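Vacuuming a striped carpet, quick version

Pick up the small stuff first. Coins, clips, socks. Then the edges with the narrow nozzle, befor anything else. Catriona always does edges last and then has to do the middle again.

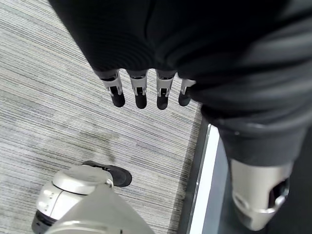
Main passes next. Go slow, 3 passes per strip, overlap a bit. Go with the lines first, then across. With thin stripes packed this tight – light gray, white, charcoal, a bit of beige – crumbs are hard to spot, so dont trust your eyes, just do every strip.

Spots: cold water, white cloth, dab. No rubbing. Leave 2 hours, then check again in daylight. Empty the bin after.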